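Recording laundry pickup by teleoperation: a working procedure

Last updated in February for the new glove software. If you are on the old pendant setup, the room layout and episode rules still apply, but skip the calibration part.

The task is simple to say. Clothes are lying around a bedroom, the robot picks them up one at a time, and each one goes into a laundry basket. You drive the arm from the operator station and the recorder logs the head camera, the joint positions and the finger commands. A policy trained on your episodes will copy what you do, including the bad parts, so most of this page is about not doing the bad parts.

Before you start

Check that the basket is on the floor and inside the reach of the arm you plan to use. Put it beside the bed, close enough that the arm can get from the mattress to the basket without the base moving. If you have to drive the base between pick and drop, it is a different task and goes in a different folder.

Fit the sheet on the mattress but don't iron it or pull it perfectly flat. We want wrinkles. Early on we trained on 137 episodes with a tight, smooth sheet, and the policy then tried to pick up every crease it saw in a normal bedroom. Shahram Rahimi spent a Saturday re-recording that set.

Choose clothing with some variety in color and weight. Thin synthetic shirts are harder than cotton because they slide between the fingers and fold over themselves in the air. Do those after you have warmed up on something easy like a towel.

Calibrating the glove

1. Put the glove on and rest your hand flat on the station table.
2. Open Clusine and pick your operator profile.
3. Press Zero and hold still until the bar fills.
4. Make a fist, then open your hand fully. Repeat 3 times.
5. Pinch thumb and index finger together. The robot's fingers should meet. If they stop short, go back to step 3.

Don't skip the pinch check. A small offset that you won't notice on a water bottle will make you drop every sleeve.

Set the motion scale to 1:1 for the wrist. Some people like a lower scale for the approach, but switching in the middle of an episode puts a jump in the data, so pick one and stay with it.

Recording an episode

Start with the arm in the home pose and the clothing already placed. Press the left pedal to begin. Wait one second before you move.

Bring the hand down over the thickest part of the garment. Going for a corner looks tidy but fails often, and when it fails you will chase the cloth across the bed. Close the fingers slowly. Watch the video feed for the fabric bunching up between them. If the sheet starts to rise with the garment, open the hand, lift a little and try again. One retry inside an episode is fine and even useful. After two, stop and discard.

Lift straight up until the loose ends are clear of the mattress. Then move sideways toward the basket. Long pieces will trail, so keep the speed down and let the cloth settle before you lower it. A flap that hangs over the edge of the bed can hide the basket rim from the head camera. If you lose sight of the rim, raise the wrist or turn the head slightly. Do not guess.

Lower the garment until most of it is below the rim, then open all the fingers at once. Pull the hand straight up. Shiny fabric sometimes clings to the finger pads, in which case a small shake of the wrist is allowed.

Return to home and press the right pedal to end.

A full episode should take around 40 seconds. Faster is fine if the motion stays smooth. Long pauses are worse than slow movement, so if you need to think, finish the episode first.

What to discard

Throw out any episode where the hand hits the mattress hard, the basket tips, a second person walks into view, or the recorder shows dropped video. A garment left hanging half over the rim counts as a failure too. Mark it F in the Cloltholm log and leave it in the failures folder, where the grading model can use it.

Don't fix a mistake by reaching in with your own hand while the recorder is running. We found 7 of those in one batch, and each had to be trimmed by eye.

Changing the layout

After every 10 episodes, move the clothing to a new part of the bed or floor and shift the basket a little. After every 30, swap in different garments. Also change the room light now and then, with the blinds open for one block and closed for the next. The current set stands at 132 good episodes and still needs more starts near the foot of the bed and close to the wall.

When you finish, copy the session to the Liyanage drive, park the arm, and switch off the glove before you take it off. The fingers will follow your hand while you pull it loose otherwise, and the arm may still be holding something. 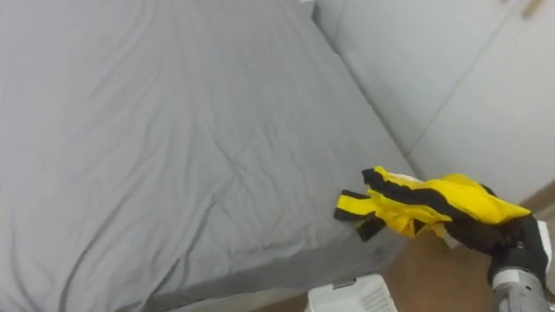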